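Skirar

Skirar reduces full-color images to a limited palette and writes the result as an indexed PNG. It runs from the command line, has no graphical interface, and makes no network connections. The palette can be computed from one image, computed jointly from a folder of images, or read from a text file.

The program was written for the map and diagram archive at Motaung, where the same artwork has to be delivered in small files that keep consistent colors from sheet to sheet. It is general enough for other uses, but the defaults reflect that job.

Status

Version 2 is the maintained branch. Version 1 palette files can still be read, but the program no longer writes them. The command-line options listed below are stable. The internal library functions aren't, and other programs shouldn't link against them.

Requirements

A C compiler that supports C99
libpng and zlib, with headers
make

Skirar builds on Linux and on the BSDs. A Windows build is possible with the usual Unix-like toolchains, but it is not tested before a release.

Building

make
make check
make install

The install prefix defaults to /usr/local. Set PREFIX to change it. The check target runs the color conversion tests first and stops at the first failure, as every later test depends on them.

Basic use

skirar -n 10 input.png output.png

This computes a palette of 10 colors from input.png and writes the reduced image to output.png. The input file is never modified. If output.png exists, the program exits with an error unless -f is given.

To compute one palette for a whole folder and save it:

skirar -n 10 --joint sheets/ --write-palette sheets.pal

To apply a saved palette:

skirar --palette sheets.pal input.png output.png

Options

-n NUMBER
Number of colors in the palette. The minimum is 2 and the maximum is 256. The default is 256.

-f
Overwrite an existing output file.

--dither MODE
MODE is one of none, ordered, or diffuse. The default is none. See Dithering.

--space NAME
Color space used for distance calculations. NAME is one of rgb, linear, or lab. The default is lab.

--joint FOLDER
Compute one palette from all PNG files in FOLDER. Subfolders are not searched.

--weight MODE
MODE is pixel or file. With pixel, every pixel counts equally, so large images dominate a joint palette. With file, each image contributes equally regardless of its size. The default is file.

--lock FILE
Read a list of colors that must appear in the palette unchanged. Locked colors count toward the total given by -n.

--seed NUMBER
Seed for the clustering step. The default is fixed, so repeated runs on the same input give the same palette.

--report
Print the mean and maximum color error for each output file.

Palette files

A palette file is plain text in UTF-8. Each line holds one color as six hexadecimal digits, optionally followed by a space and a name. Lines that begin with a semicolon are comments. Blank lines are ignored.

; Burkurell sheet series, base palette
f4efe2 paper
2b2b2b linework
6f8fa8 water
b9c49a lowland

The order of lines is kept in the output PNG. This matters to anyone who edits indexed files by index afterward, and it is the reason Skirar doesn't sort palettes by frequency or lightness. Duplicate colors are permitted in the file and are removed on reading with a warning. The first occurrence is kept.

Names are for the reader's benefit and are not stored in the PNG.

How the palette is computed

Input pixels are collected into a histogram. Pixels that are fully transparent are left out. The histogram is divided by median cut until it has the requested number of boxes, and the mean color of each box becomes a starting point for k-means clustering. Clustering runs until assignments stop changing or until 1,000 passes have been made, whichever comes first. In practice only synthetic inputs with very even color distributions reach the limit.

Locked colors are inserted before clustering and held in place. A box mean that falls too close to a locked color is discarded, and the largest remaining box is split to replace it.

Color distance in the lab space is plain Euclidean distance. More elaborate difference formulas were tried by Lucian Cârstea during the rewrite. They slowed the clustering step considerably and changed very few assignments on the archive material, so they were dropped. The branch is kept under old/distance for anyone who wants to repeat the comparison.

Dithering

With dithering off, each pixel is assigned the nearest palette color. Flat artwork usually looks best this way. Smooth gradients will show bands, and the bands become wider as the palette gets smaller.

Ordered dithering uses a fixed threshold matrix. The pattern is visible at high magnification but it is stable: a small change in one part of the image doesn't alter pixels elsewhere. Files compress reasonably well.

Diffuse dithering spreads the error of each pixel to its unprocessed neighbors, scanning alternate rows in opposite directions. It hides banding better than the ordered mode. It also produces noisier data, and the output can be larger than the full-color original after compression. Check file sizes before running it over a large folder.

Neither dithering mode is applied to pixels that match a locked color exactly. Without this exception, thin lines and lettering next to shaded areas pick up stray dots.

Transparency

Full transparency is kept and takes one palette entry. Partial transparency is flattened against white by default. Use --matte followed by six hexadecimal digits to choose another background. Skirar doesn't write palettes with partially transparent entries.

Color profiles

Embedded profiles are ignored, with a warning. All input is treated as sRGB. Convert files from wider color spaces first, or saturated colors will come out dull. Gamma information in the file is ignored as well.

Sixteen-bit input is reduced to eight bits per channel before the histogram is built. No dithering is applied at that stage.

Exit codes

0 All files processed
1 Bad option or missing argument
2 Input could not be read
3 Output could not be written

When a folder is processed, unreadable files are skipped and the program exits with code 2 after finishing the rest. A list of skipped files goes to standard error.

Known problems

Joint palettes from folders containing one very colorful image and many plain ones can lose minor colors from the plain images. Lock those colors or take the colorful image out.

Interlaced input is accepted, but output is always non-interlaced.

The report option measures error after flattening, so it doesn't include changes caused by the matte color.

Memory use grows with the number of distinct colors. Scanned sheets with heavy paper texture are the worst case. A light blur before reduction helps.

Very narrow gradients near black can collapse into one entry in the rgb space. The lab space handles them better.

Changes since the last release

Palette reader accepts Windows line endings.
File weighting is now the default for joint palettes.
Locked colors are excluded from dithering.
Fixed a crash on images one pixel wide when diffuse dithering was selected.
Removed the option to write GIF.

Test material

The flat-color set was drawn by Milagros Quiambao and covers linework, hatching, and lettering. The scanned set comes from the Urninton sheets and is distributed separately because of its size. Expected palettes are stored next to each test file with the extension .pal.

Renders
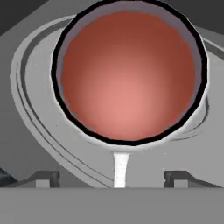
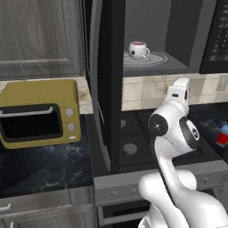 Computer renders. First: shaded red surface inside a black rim. Second: kitchen with an olive-yellow toaster oven at left.

Maintainers

Keabetswe Jacobs (palette computation, releases)
Pieter Gumede (PNG reading and writing)

Bug reports should include the full command, the palette file if one was used, and the smallest input that shows the problem.

License

The source code may be used, changed, and redistributed as long as the copyright notice is kept. The full terms are in the LICENSE file.

Last revised 11 February 2022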